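June
By Birsen Kahraman

The Great Key Sort

I finally did the key drawer. If you've ever been over to my place in Emlow you know the one, it's the top one by the stove and it only opens if you lift it a little and push the pizza menus down with your other hand. I went in there looking for the key to my storage unit (206, down at the far end past the bikes) and came out an hour later with a mixing bowl full of keys and no storage unit key. So I made coffee, cleared the counter and decided this was going to be the month!

First I dumped everything out and pulled anything that wasn't a key. Bread ties, a suitcase padlock with no code, a bottle opener from the old Soylu Hardware that I'm keeping forever, so many dead batteries. Then I made piles: keys I knew on sight, keys I had a hunch about, and keys I had never seen before in my life. The third pile was huge. I walked around the house with the second pile in my pocket trying every lock I own, even the little one on the desk that doesn't lock anything, and I'm happy to report that the back gate has a key again. We've been climbing around the side of that gate since we moved in.

Now, the rings. I love a split ring but I don't love what it does to my fingernails. Zübeyde Gezer from the sewing group taught me to slide a staple remover between the coils and squeeze, and it holds the ring open while you thread the key on. A thin coin works too, but it likes to slip. She also talked me into small rings for single keys, with a bigger ring to gather them up - that way you can lift one key out of the bunch and lend it to somebody without taking the whole thing apart. I've done all the house keys like that now and I'm a little bit smug about it.

A warning on ring size, though. I bought a great big one thinking it would be easy to find in my bag, and it was, but everything on it slid around and bunched up and I could never get to the one I wanted at the front door with groceries in my arms. It's now holding the measuring spoons together and doing a lovely job.

For labels I went with the plastic tags that have a window and a paper slip inside. I got a bag of 20 from the Skiler shop on the corner, next to the dry cleaner. Use pencil or a real permanent pen on the slips. I used a regular gel pen on the first few and they smeared when I pushed the window shut, so now I have a tag that says something like "shod" and I have to remember it's the shed. And please don't write your street address on a key tag! "Gate" is plenty. I use silly names for the important ones, and the people who need to know them know them.

Color helps more than I expected. Anything that goes outdoors with me gets something bright on it, red if I have it, and the keys that stay in the house get plain black tags. When a key gets dropped in the grass or down the side of the car seat, you want the bright one. My neighbor's spare has a ribbon on it from a box of chocolates and I can spot it from across the room.

The known keys live on hooks inside the pantry door now. The hunches are in a jam jar, with the lid on, and they get until the end of summer. The mystery pile is coming with me to the Tarnska Street swap table, where there's always somebody who wants old keys for wind chimes or Christmas ornaments. Do keep back anything that looks like it might belong to a car, a safe or a bank box, and ask around the family first. I put two aside that way and one of them was my sister's, for a trunk she's been using as a coffee table.

And the storage key? On the ring in my winter coat. I'd tried the drawer, the junk basket and both purses, and I'd forgotten I even owned a winter coat, it's June.

Some keys and rings to get you in the mood for your own drawer: 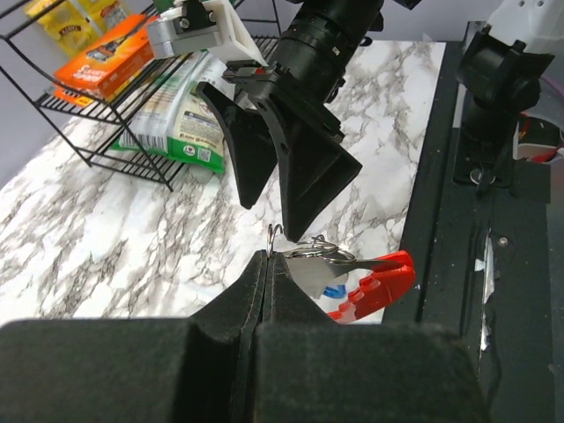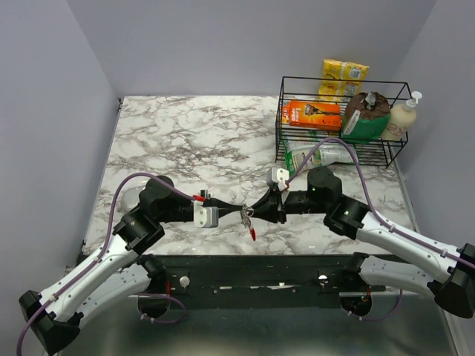

One key, one black tag, and a blank label ready for a name:
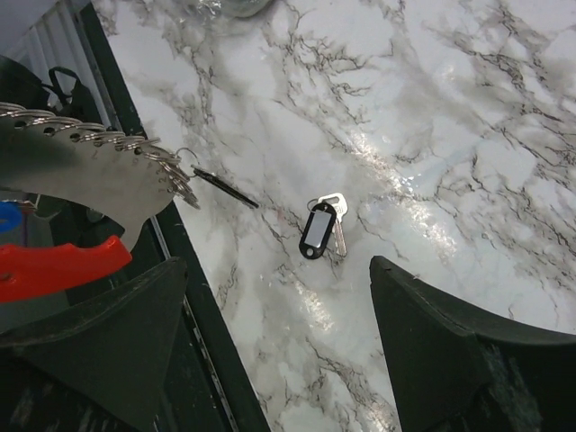

What should I do with a spare key when I have no idea what it opens?

Put it in a jar with the month written on the lid and try it on every lock in the house when you have a free evening. Check with family and anyone who has left things at your place. If it still hasn't found a home by the end of the season, pass it along for crafts or take it to scrap metal.

Contact: leave a note for Birsen at the Tarnska Street swap table | © Emlow Neighbors Newsletter | Back to top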